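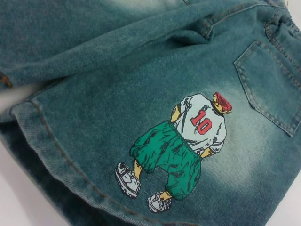
Figure 3. Wrist view of a pair of denim shorts during the folding task. A fold of one leg crosses the upper half; the printed graphic and the back pocket are both in view.

4.2 Collecting folding demonstrations

Garments are where teaching by demonstration gets really interesting. A cup looks much the same from one trial to the next, but a pair of shorts can land on the table in a new shape every time, and the person teaching has to work out a plan on the spot. We wanted our data to hold on to that kind of quick thinking, so we collected folding demonstrations in two ways: by hand guiding, where the operator holds the arm and moves it through the task, and by remote control, where the operator drives the same arm from a handheld leader device while watching the wrist view on a screen.

The garment set, which we call Pratisach, has six pieces, all of them bought secondhand. We left them unironed. Each demonstration starts from a crumpled state, made by lifting the garment at a random point and dropping it onto a white work surface. The operator then flattens the garment, brings the legs or sleeves together, and makes one final fold toward the waistband or collar. A demonstration ends when the operator lets go of the cloth and backs the arm away. We kept the instructions short on purpose, and operators were free to choose which edge to grasp first.

Denim turned out to be our favorite material to work with. It is stiff enough to hold a fold once the gripper has let go, and it is full of things to look at. On the shorts in Figure 3, tan topstitching outlines the back pocket and follows the curve of the leg opening, and the printed basketball player, with his red number 10, gives a strong cue for which way the seat panel is turned. Operators working by remote control told us they used prints like this one all the time to keep their bearings when the waistband was out of view. A faded wash can work the other way. The pale patches have less contrast against a white surface than the deeper teal parts do, and we were curious to see how much this would matter for the learned policy (Section 5.3).

In total we recorded nearly 3,000 demonstrations, and kept 500 from each garment for training after removing the ones where the cloth slipped off the table or the recording dropped out. Every operator had 20 minutes of practice in each mode before recording began. All sessions were run on the Skollon arm with the Bellini leader device, and the wrist stream was saved together with joint positions and gripper width.

The two modes gave us strikingly different motions. Hand-guided folds are smooth and fast, and the operator can feel the cloth pull back through the arm. Their weak point is that the operator's own hands and sleeves can enter the wrist view, and a policy trained on those recordings may learn to expect them. Remote folds are slower, with many small pauses before a grasp. We first thought of those pauses as noise and planned to trim them. After replaying a batch of sessions in July, we changed our minds — the pauses tend to come right where the operator is deciding between two layers of cloth, and that is exactly the moment we would like a policy to handle with care. We kept them in full.

Labels were added afterward in Werkton, our annotation tool. For each demonstration we marked the time of every grasp and release, and whether the gripper had picked up one layer or more. Layer labels took the longest by far. From the wrist, a rounded fold can hide how many layers lie beneath it, and our annotators often had to step forward to the lift before they could decide. Grasps that stayed unclear were marked as such and left out of the layer-prediction loss, though we still used them to train the motion part of the policy.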